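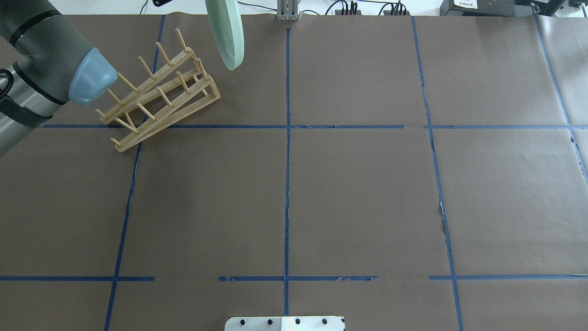

Notebook 20, p. 40

26th September

Equipment plan for the tabletop cell, second pass. The first pass (July, p. 12 of the previous book) was a wish list with prices next to it. This one has to go into the request form, so every line needs a part, a supplier, a lead time and a statement of what stops if we don't get it.

**Ceiling:** $2,435 for the rest of the budget year. Shipping comes out of the same pot. No carryover.

**Work it has to support:** dish rack task, plates first. Bowls and cups are on the task list but have no funding attached, so I am not planning for them except where a part covers both.

### 1. Work surface

Brown paper and blue tape have done the job as a cheap grid. Strips are fraying and peeling now, and the paper is creased, with a small tear along the right-hand line. Retaping costs bench time each time and the lines never go back in exactly the same place. Any start position written down as "cell 3, upper left" is only good until the next retape.

Options:

| Option | Supplier | Cost | Lead time |
|---|---|---|---|
| Keep paper, buy tape | stock room | small | none |
| Printed mat, matte, grid included | Carnament | $180 | 2 weeks |
| Coated board, cut to size, grid engraved | Zeng | $410 | 5 weeks |

The board is the better product. It won't curl and can be bolted down. But an engraved grid can't be changed, and Boyang Li wants to try a finer cell spacing before the end of the year. Mat for now. If the spacing settles, the board goes in next year's request.

Two points to check with Carnament before ordering:

- whether "matte" means matte under our lights. Get a sample piece first.
- whether painter's tape comes off the mat clean. We will still want temporary marks.

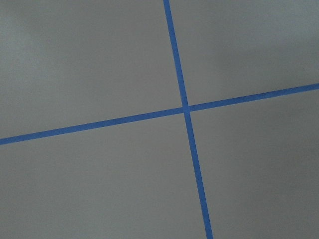
The wrist camera matters more here than the overhead one. At working height it sees a small part of the table, and if there are two lines crossing in view that is nearly all it has to go on for position. So line width and contrast on the new mat should be specified, not left to the print shop. I put down one tape width, saturated blue on neutral gray, with crossings printed as a single flat color. Taped crossings have a double layer, and the overlap can come out a slightly different shade. Small effect, but a printed crossing removes it for free.

Also ask for a short number printed beside each crossing. One crossing looks like any other up close. Numbers must be small enough not to upset the line fit. Boyang thinks they will upset it anyway and would put them in the middle of the cells. Fine with me. Draw both, send both, compare the samples.

### 2. Gripper pads

Biggest running cost and the one left out in July. Plates are glossy and the pads glaze over. A glazed pad holds a plate well enough in a slow lift and lets it rotate in a fast one, so the wear shows up as bad placements long before it shows up as drops.

Quote from Noven: $38 per pair, minimum order four pairs. Quote from Flasance for a molded silicone pad in a similar size: $22 per pair, no minimum, but their mounting holes don't match and we'd need an adapter.

Adapter can be printed in house. Two evenings of work including the test fit. Adding an adapter also moves the contact point outward, so the tool offset has to be measured again, and all saved grasps with it. That is the real cost of the Flasance part and it isn't on the quote.

Plan: eight pairs from Noven, $304. Buy one Flasance pair, $22, and try it on the bench in a hand clamp with a plate. No robot time until that looks good.

### 3. Dish racks

One wooden peg rack in use. Need spares of the same model before it goes out of stock. The pegs are what vary between racks, in angle mostly, and a policy tuned on one rack may not like the next one.

- 3 more of the same rack at $27 = $81
- 2 of a different make, any peg spacing, at $30 = $60

The second line is for testing only. Label them on the underside when they arrive. Measure peg angles with the digital gauge before first use and write the values in this book.

Do not glue anything down. A rack clamp was suggested in the July list ($95) and I have taken it out. The rack position is supposed to vary between runs. For the calibration runs, two stops held with tape will do.

### 4. Plates

Cheap, so buy enough. 20 at $4 = $80. Keep to one diameter. Mix of colors, including some of the pale ones. Thin translucent rims held edge-on are the hard case for the depth camera, and we should have several of those on hand and not depend on one.

### 5. Cables and strain relief

Currently coiled along the arm link with a band higher up. Works at the present speed limit. If we raise the limit as planned, the coil is the part I trust least.

- Dress pack kit, Flasance, $265
- or: sleeve, hook-and-loop straps and two printed brackets, $45 total

Going with the $45 version. The kit is made for a larger arm and half of it would stay in the box. Revisit if we see connector faults. Power and signal should also be run separately at the back edge of the table while we are in there. A cable tray for that is $34, add it.

### 6. Second camera mount

Overhead view is blocked by the arm in some poses, usually when it is reaching in over the rack. Pegs and wrist cap overlap in the view and the last part of the placement is guesswork from above. A side view would fix most of it.

Camera, mount and cable from Noven: $789. Lead time four weeks. This is the only large item and the only one that needs a second signature. Anything over $500 does.

Looked at using the old webcam instead. Rolling shutter, auto exposure that can't be locked, and a USB plug that has been repaired once. No.

Compute: existing box has a free port. Boyang checked the bandwidth with all streams running and there is room for one more at the current resolution. There is not room for two. Note this for next year, when someone will ask for a third camera.

### 7. Totals

| Item | Cost |
|---|---|
| Mat, Carnament | 180 |
| Gripper pads, Noven, 8 pairs | 304 |
| Gripper pads, Flasance, 1 pair | 22 |
| Racks, both kinds | 141 |
| Plates | 80 |
| Sleeve, straps, brackets | 45 |
| Cable tray | 34 |
| Camera, mount, cable | 789 |
| **Subtotal** | **1,595** |
| Shipping allowance | 150 |
| **Total** | **1,745** |

Leaves $690 under the ceiling. Last year we came in under and the difference was gone by the next round, so I would like it assigned to something now. Candidates:

1. Spare wrist cable set, $310. Single point of failure, six weeks to replace. Strongest case.
2. Diffuser panels for the lights, $140. Helps glare on the plates. Would also make the mat sample test less of a worry.
3. Torque driver for the mounting plate bolts, $120. We have been borrowing one from the shop.

All three come to $570, which leaves $120 unassigned for price changes. Quotes from Noven are good for 30 days and the others don't say.

### Order of purchase

Camera first, on account of the signature and the lead time. Pads and wrist cables go on the same Noven order if Boyang agrees, to save one shipping charge. Mat waits for the sample. Racks and plates can be bought locally any time and should not hold up the form.

Changeover to the mat takes the cell down for one day: strip the paper, clean the table, lay the mat, redo the hand-eye calibration, run the ten check poses. Keep one taped sheet of the old paper rolled up in the cabinet until the new calibration has been accepted.

### Open

- Carnament sample: request, two layouts. Me.
- Does the Noven camera mount fit our rail, or does it need the longer bracket (+$28)? Boyang has the drawing.
- Form asks for "expected service life" per item. Put one year for pads and mat, three for the camera. For plates I have left it blank.
- Tape stock: two rolls left. Enough until the mat comes.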